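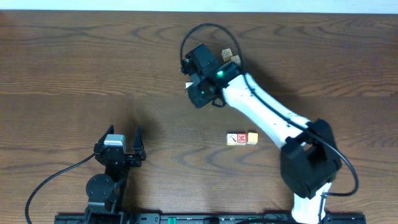 Two robot arms at a wooden table.

Frequently asked questions: the Hulme eel tagging study

Last updated 2021-03-12

What are you trying to find out?
Where adult eels go after they leave the Grurnden. We know they swim downriver in the fall and head out to sea. After that they stop returning our calls.

How do you tag an eel?
Slowly, and in gloves you don't mind throwing away. Each eel is sedated in a tub of river water, measured, weighed and fitted with a small transmitter under the skin. It then rests in a covered tank until it is swimming normally and in a bad mood again.

Does it hurt them?
The sedation is there so that it doesn't. We only tag eels above 500 grams, and anything that looks thin or sick goes straight back. Dulce Galindo, who runs the fieldwork, has the final word on every fish and has sent home some very handsome ones.

How many have you tagged so far?
894. We had hoped for a rounder number, but the river flooded and the traps went to visit the next county.

How does the tracking work?
The transmitter gives off a coded ping, and receivers on the riverbed pick it up when the eel swims past. There are three lines of receivers between Hulme and the river mouth. Past the last one we depend on other research teams, who share their detections with us – and we share ours with them, including the odd sturgeon.

How long does a tag last?
The battery runs for two years. An eel can take longer than that to make up its mind about leaving, so some tags retire before their owners do.

I caught an eel with a tag. What now?
If it's alive, write down the place, the time and the number on the yellow streamer near the back fin, then let it go. If it's dead, or already dinner, please mail us the tag. We don't judge, though we may ask how long it was before you cooked it.

Is there a reward?
A hat. It's a decent hat.

Can I see the data?
Yes. Cleaned-up detections go into Ploltix, our public map, every July. The raw files sit in a database called Dullix, and you can ask for access by email. Tell us what you plan to do with them and allow a few weeks, more during trapping season, when the person who answers the email is standing in the river.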